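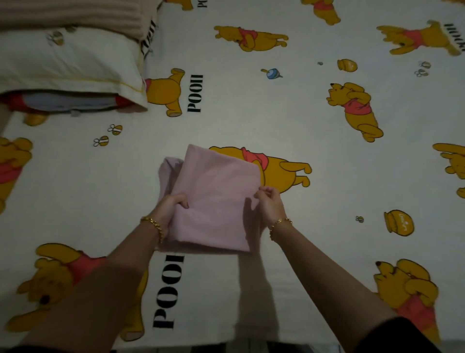 Irora Opens Home Folding Collection to Planham Households

PLANHAM, 27 Feb 2024 – Irora, which builds learning software for household robots, today opened the second round of its home folding collection. The company is looking for 64 households in the Planham area to record everyday laundry work in their own bedrooms, hallways and laundry rooms.

The first round closed in December with 3,694 usable recordings of towels, pillowcases and T-shirts being folded by hand. Those recordings are being used to train Yip, the company's folding model, which learns from watching people do the task from their own point of view.

Participants wear a small camera on a headband and fold laundry the way they normally would. Irora does not supply a folding method or correct the one a person already has. Towels may be folded in halves or thirds, on a bed, a table or a lap. Sheets, blankets and pillows can stay where they are.

Patterned bedding is of particular interest in the new round. Most of the early recordings were made on plain tabletops, and Yip did well on those. Its results dropped when the surface under the cloth had a busy print, such as a fitted sheet with cartoon characters or lettering scattered across it. The model had trouble finding where the towel ended and the sheet began, and it sometimes placed a corner several inches from the cloth. Dim rooms made the problem worse.

"We had asked people to clear a space and turn on the lights, and that gave us very tidy recordings," the company said in a statement. "Homes have printed sheets and one lamp on. We have dropped both requests for this round."

Participants are also no longer asked to remove bracelets, watches or rings, or to roll up their sleeves. In the first round, 900 recordings were set aside under the old rules for jewelry or long sleeves. They have been checked again and will be added to the training set.

What taking part involves

Each household receives a kit with the headband camera, a charger, a memory card and a printed guide. Recording is spread over 8 sessions, and each session lasts as long as it takes to fold one basket of laundry. Households use their own linens and clothes. Items can be folded more than once in a session as long as they are shaken out in between.

A recording should begin before the first fold and end after the item is set down. Mistakes should be left in. If a flap bunches up or an edge slips, the person should fix it as they usually would and keep going – these moments are some of the most useful for training, and the first round did not have enough of them.

Both hands should stay in view where possible. The guide has a page on tilting the camera down for people who fold close to the body or while sitting.

Households are paid per completed session. Payment does not depend on speed or on how neat the finished fold is.

Privacy

Cards are mailed back to Irora in a prepaid envelope. Sotiletti, the contractor handling review, looks at every recording before it enters the training set. Faces, mail, screens and family photographs are blurred, and sound is removed. Recordings showing anyone under 18 are deleted. Participants can withdraw any recording before the round closes by sending its session number to the study desk.

The recordings are used for training and testing Yip. A small number of still images may be published, with separate written permission from the household.

How to apply

Applications are open to adults living in Planham and the surrounding towns. No experience with robots or cameras is needed. Applicants fill out a short form covering the kinds of linens they fold, where they fold them and how the room is lit. Homes of any size can apply, and people who took part in the first round may apply again.

Forms are available on the Irora website and at the front desk of the company's Planham office. Kits will be mailed in the order that applications are approved.

About Irora

Irora develops software that helps robots handle cloth and other soft household items. The company is based in Planham and has been collecting folding recordings for Yip since the project began.

Media contact: Irora Press Desk, Planham office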